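Why does a dustpan have teeth?

Sweeping is the oldest trick in housework. You push the mess into a heap, and then you have to do something about the heap. Many people stop before that second part. You may know one of them.

A broom works because its bristles bend. Each one flicks a few crumbs forward and springs back for more. A dustpan does the rest, with a thin front lip that sits so close to the floor that dust can ride up over it.
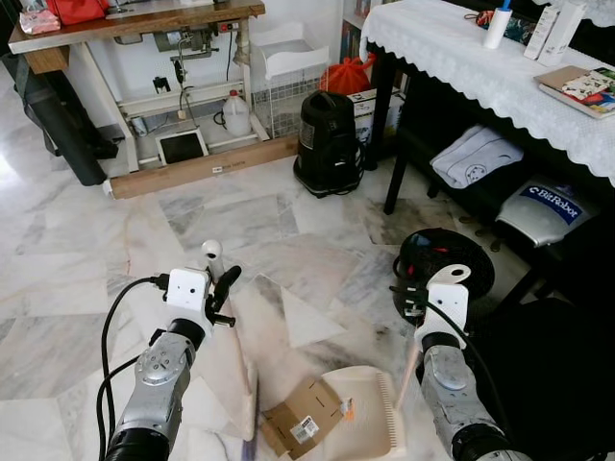 A broom, a dustpan with teeth along one side, and a piece of cardboard that was never going to fit neatly.

The teeth are a comb for the broom. Fluff and hair cling to bristles, so you drag the bristles through the teeth and the fluff comes off. It is a bit disgusting and very satisfying.

Big things are another matter. Cardboard is best picked up by hand and put with the recycling. Small light things are worse – dust drifts off the moment you chase it, so use short, slow strokes.

Then there is the sofa. Air moving about a room pushes fluff along until something stops it, and a sofa is very good at stopping things. Move anything standing on the floor beside it before you sweep, or you will only be cleaning round the edges.

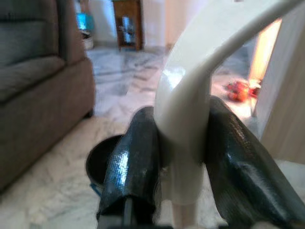 Floor level by the sofa, with a round black bowl still to be swept around.

Trasier Home Pages for Children, May 22, 2026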